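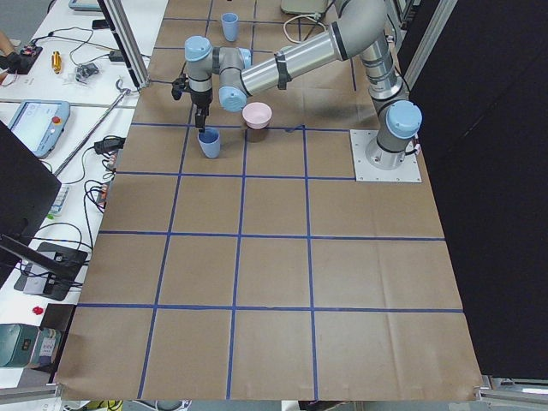 4.2 Standby current of the timer module

How much does a rear defogger timer draw while the car is parked?

The Vando module drew 221 microamps with the ignition off, and a version with a different regulator drew 163 microamps. Neither is enough to matter to a healthy car battery over a few weeks of parking.

We measured the current with a meter in series with the supply lead. The module was powered from a bench supply set to the resting voltage of a charged lead-acid battery, and the ignition input was tied to ground. The defogger relay was left connected so that any leakage through the driver transistor would be included. The circuit is the one drawn in Figure 2, with no changes to the input filter.

Most of the draw comes from the voltage regulator. The microcontroller goes to sleep 5 seconds after the ignition input drops and wakes only when that input rises again. While it sleeps, its own share of the current is small. Replacing the original regulator with the Danoleck part accounts for the whole difference between the two readings above. The Danoleck regulator costs slightly more and needs a larger output capacitor, but it fits the same board.

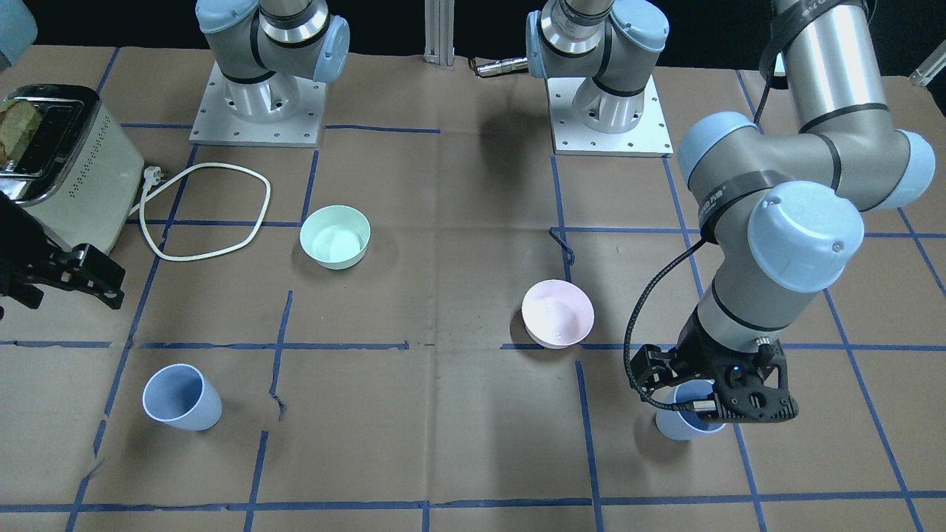
The longer test used the original regulator. One module was left connected for 3,090 hours with the ignition input off. At the measured current, this comes to 0.68 amp-hours, less than most batteries of this type lose through self-discharge over the same time. The reading was the same at the start and at the end of the test.

The Rimel relay added no current that our meter could resolve. An early board did show a higher reading, which we traced to flux residue between the relay driver pins. After the board was cleaned, the reading fell to the level of the others. We have left that first reading out of the results.

These tests were all done at room temperature. Regulator current usually rises with heat, and a module mounted behind a rear trim panel can get quite warm in June. We return to this in Section 4.3, where the module is run in an oven.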